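Finding the Shortest Way Round: Our Project on Walking Routes in Trirnlow

Eifion Howells

When I began this project in October I only wanted to know why my walk to college felt so much longer than the bus driver said it was. I ended up drawing the whole of Trirnlow as a map of 14 junctions, with the paths between them measured in metres, and that kept me happily busy for weeks.

The method we used is the one named after Dijkstra. You start at one junction, write down the distance to each neighbour, and always carry on from the nearest one you have not finished with — it is slow by hand, but very satisfying.

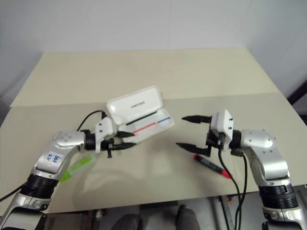
Figure 1. Pale tabletop against a white wall.

My usual route, past the Romel bakery, came to 805 metres. The shortest one, by the steps behind the church, was 800, so I had been cross about five metres! The steps are steep too, and my gran would not thank me for sending her that way.

Next I would like to add hills to the sums, perhaps by counting each climb as extra distance. I would also measure Mill Lane again, as I have it down as 399 metres in one notebook and left it blank in the other.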